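Why Do Checks Look Like Home? My Project on Tablecloth Patterns in Small Diners
October 2018 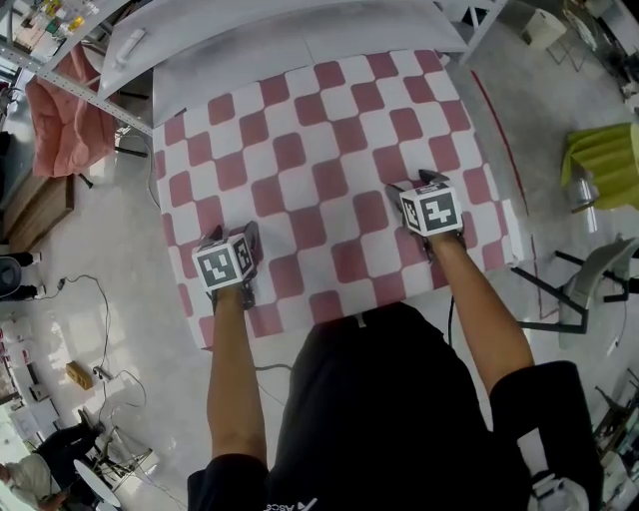
I picked tablecloths for my design history project mostly because I eat out too much, and it seemed like a good way to get credit for it! My question was pretty simple: why do so many small diners still use checks when there are a million other patterns out there? Everybody thinks of red and white first, but the softer versions interested me more. Take the pink and white one on the table, where the squares have slightly rounded corners. It comes across as a lot gentler than the hard-edged kind, and the way it drapes over the front and sides gives you a good long look at the pattern.

I visited 17 diners in Kunmont and the neighborhoods near it (my wallet is still recovering) and wrote down what was on the tables in each one. I also handed out a one-page survey and got 48 back, a few with coffee rings on them. Most people said checks made them think of picnics or a grandparent's kitchen. A couple of people said they'd never noticed the tablecloth at all, even while leaning on it, and I loved that.

My favorite stop was Barar, a tiny lunch place that switched to plain gray cloths last year and then switched back. The owner told me regulars kept asking if the place had been sold. She buys from a supplier called Venckus, which had over 500 patterns in the catalog she lent me. I spent a whole evening with that thing and my roommate was not impressed.

What went wrong: my survey had a question about color and pattern mashed together, so I couldn't tell which one people were answering. I had to throw that question out. I also went mostly at lunchtime, and a dinner crowd might feel differently about the whole thing. If I get to do a second part next term, I want to split that question in two and try the places out on Walter Street, where it's nearly all bare tabletops.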